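El banco de Clivirthorpe

El alquiler del taller de Clivirthorpe incluía electricidad, red y una llave que abría dos de las tres cerraduras. El lunes, a las siete, Sebastian conectó la fuente y leyó el registro de la noche: 3.839 ciclos, ningún error. Desconfió del segundo dato. Una pinza sin errores suele ser una pinza con el sensor desconectado. Revisó el conector, lo encontró bien asentado y anotó la hora.

La bañera estaba allí desde antes del verano. Zernar, el proyecto, consistía en limpiarla sin manos.

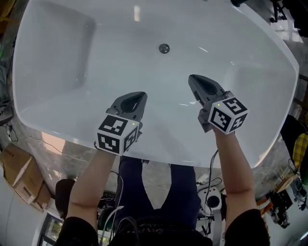 Dagmar Machala

Sebastian había empezado Zernar en su cocina, con un brazo de segunda mano y un fregadero. El fregadero era fácil: paredes rectas, fondo plano, esquinas conocidas. El problema era la curva. En una superficie curva la fuerza normal cambia a cada centímetro y el dedo, si no cede, patina o empuja de más.

Rundell, que le llevaba el código, lo resumía peor.

– Falta muñeca – decía.

Faltaban datos. Un dedo flexible se deforma, y la deformación hay que medirla con contacto real, a mano, pasada tras pasada. Fijaron 50 trayectorias por sesión. Al cabo de 17 sesiones el modelo seguía la pared hasta el desagüe y allí se detenía, como si el metal fuera el final del mundo. 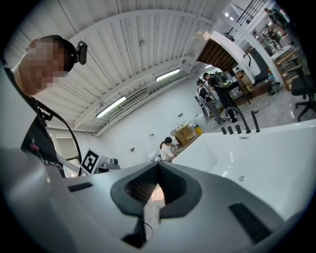 Sebastian dedicó la tarde a la grifería. Para el modelo, el desagüe era un borde; el borde exterior, en cambio, era una pared que se doblaba, y eso sabía resolverlo. Quedaba lo que sobresalía. El caño negro y curvo, con tres mandos cortos a un lado y otro más alto al otro, obligaba a levantar la herramienta, rodear y volver a bajar. Eran dos contactos perdidos por vuelta, y en cada uno el filtro tardaba en recuperar la referencia.

Rundell propuso desmontar los mandos. Sebastian se negó: nadie desmonta el grifo para limpiar el baño. Subió la ganancia, acortó la ventana del filtro y lanzó la simulación.

A las nueve el dedo virtual rodeó el caño sin soltarlo. Después bajó por la pared, llegó al desagüe y se detuvo.

– Otra vez – dijo Rundell.

– Se ha parado dos milímetros más adelante.

Rundell miró la gráfica un rato y buscó su abrigo. Sebastian guardó los parámetros con un nombre nuevo, cerró las dos cerraduras que podía cerrar y dejó la tercera como estaba.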